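Drusska Folding Desk, the 70 cm version
Reviewed by Orest Vasylenko
Nov 20, 2025

I bought the Drusska in June, when my old desk lost an argument with a moving van. It took me an evening to put together, and the instructions are nine drawings of a cheerful man with no screws. Mine came with 16 screws and a bag of washers he never mentions.

Once it's up, it's a good desk. The legs lock with a click you can hear in the next room, and the top doesn't bounce when I type, which the Cuneck I had before did all day long. I'm told the Cuneck is "lively." So is a canoe.

Folding is another matter. The listing says ten seconds. I have done it in ten seconds once, and I still have the mark on my thumb. Figure a minute, and move the cat first.

The finish marks easily. Coffee wipes off if you get to it the same day, and after that it's part of the desk. Drusska sells a care oil for this, at a price that suggests they saw me coming. I use coasters now, like my mother.

The cable slot at the back is too narrow for my laptop plug, so the cord goes over the edge and I catch it with my knee — twice this week. The Bornport has a wider slot, but it weighs as much as a piano and doesn't fold.

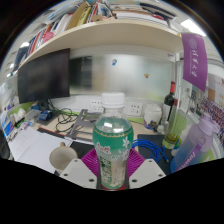 Green-labeled drink, white screw cap. Coaster not included.

I wrote to the seller about a missing foot pad and got a new one in eight days, along with a second bag of washers. Four stars. I'd buy it again, though I'd pay the extra for the wider top if your chair has arms. Mine does, and they don't fit under.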